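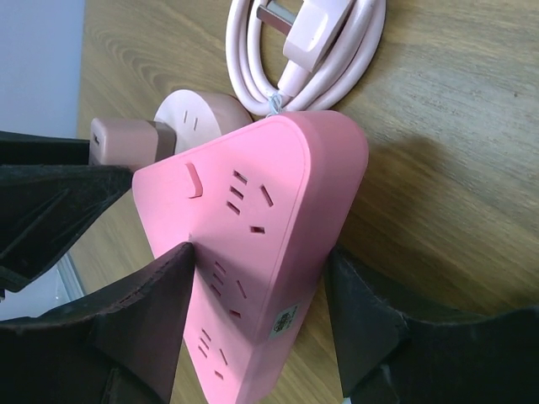 Plornivstead, 26 Dec 2023

Jerka extends socket safety checks to Plornivstead's older rented homes

Jerka, the electrical inspection firm, will offer fixed-price checks of sockets, extension leads and fuse boards to landlords in Plornivstead from the new year. The service covers homes wired before the current consumer unit standard, including the Escobar terraces, the oldest of which date from 1902.

A trial in the Flemis district ended in May. Inspectors visited 522 homes. The most common fault was overloading – heaters and kettles run from one extension lead – followed by loose socket fronts and damaged flex.

Each visit takes some 30 minutes. The inspector tests every fixed socket for polarity and earth continuity, looks over any leads the tenant chooses to show, and adds up the load on each. The landlord and tenant both receive a written report within two working days.

"Most of the faults were cheap to put right," said Thanakorn Sangkhawat, head of inspection at Jerka. "A second wall socket would have dealt with a good share of them."

Repairs are quoted separately and may be carried out by any registered electrician. The check does not replace the periodic inspection required by law.

Bookings are open to landlords and letting agents through the Jerka office in Plornivstead.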